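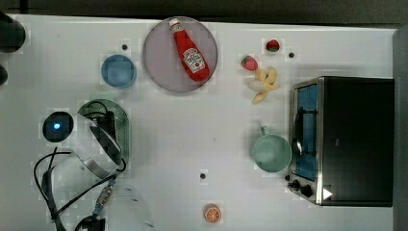 Home Reviews Kitchen Tech Workplace About Contact
Search this site Enter keywords Go

Kustora tabletop arm: two months in our test kitchen
By a staff reviewer, Sernalura - 4/19/25

I've wanted one of these at work for ages, and I'm happy to say the Kustora has earned its corner! Setting up a table used to eat the first 40 minutes of my shift at Wondasbridge.
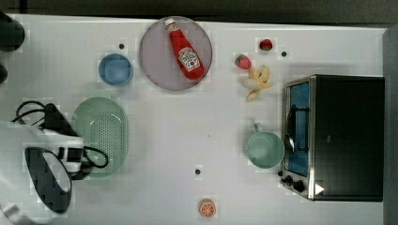 The arm at the table, with bowl, colander and mug set out.

We paid $1446 with the stand, and the two of us on mornings learned it fast. What I love is how the day has shifted - less fetching and lining up, more time planning 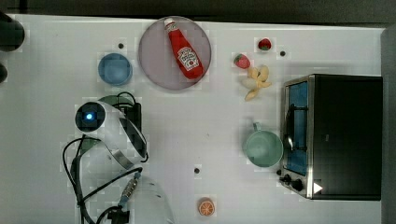
and talking to the cooks about what they need next. My wrists are grateful too. It does want a clear table edge, and the cables take some minding. I'd still buy it again. 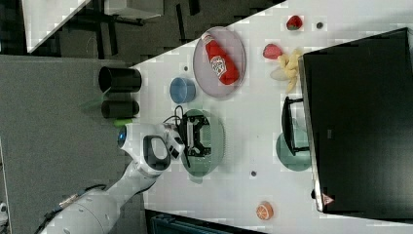 Paredes wrote in to say their crew worried about losing hours at first, and ended up asking for training on it instead. Ours starts in August.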